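August 2019
Workshop notebook, Ansah bench

Second week with the Skenia hand-held gripper kit on loan. Notes below are for whoever writes up the recommendation. I have kept the prices out of it until Landura send the revised quote, as the last one had the spare pads listed twice.

What came in the case: two grippers, left and right, a charger with two bays, a packet of spare finger pads, a hex key and a printed quick start sheet. The sheet is for the older version and shows the release catch on the wrong side. The full manual is a download and is fine once you find it.

Set-up took most of the first morning. Pairing both grippers with the Ramuvbridge software needed a firmware update on each, and the right one failed twice before it went through. After that they have come up together every time. I would still ask Landura to update the units before they ship.

Handling. The weight is all right for short sessions. After 30 minutes my wrists knew about it, more the left than the right. The body is wide and you have to get used to how far forward the fingers sit. For the first hour I kept stopping short of things. By the second day I had stopped thinking about it.

The task we settled on is clearing small wrapped sweets and snacks off a table into a tray. It is closer to what the customer wants than the foam blocks in the supplier's own demo, and the mix is awkward enough to show up differences between kits. 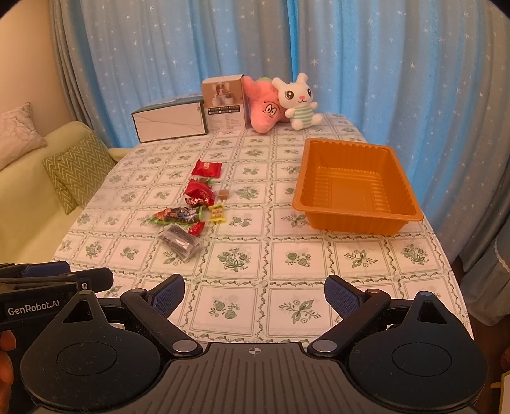

Shiny wrappers are the hardest on the software side. The object tracking drops them when the light catches a crease and picks them up again a moment later as something new. Turning the lamp away helped. Ramuvbridge has a setting for this, called hold time, and the default is too short. I doubled it and the false new objects mostly went away.

Grip. The pads are good. They take a small hard sweet without it shooting out sideways, which the previous kit could not do. Flat packs are more trouble. If the cloth is loose you pick up a fold of it along with the pack. Coming in from the side at a low angle works better than coming straight down. Worth putting in the operator notes.

Pads again — the makers give a life of 3000 closures before changing. The counter in the software read 886 at the end of yesterday and I can see a slight polish on the tips, no tearing. On the old kit I was changing them at 2000 and they were well past it by then. Will look again when we get there.

Battery. A charge lasts the morning with a break in it. The warning light comes on late, and it is on the underside of the handle where you don't see it while working. I lost one run to this. There is a beep you can switch on in the settings, off by default.

Recording. Files are large and the copy across to the shared drive is slow. If we take the kit we need to sort out the network socket at the Ansah bench, as doing it over the wireless held up the afternoon session on two days.

Questions for Landura:
Can the pads be bought separately, and in what pack size?
Is the support contract per gripper or per pair?
Will the software licence still cover us if we keep one pair past December?
Is there a corrected quick start sheet?

My view so far is that it is worth having at the right price. I want to see a full week without a dropped pairing before I put my name to it. Next job is the same task with the lamp moved and the cloth clipped down at the corners.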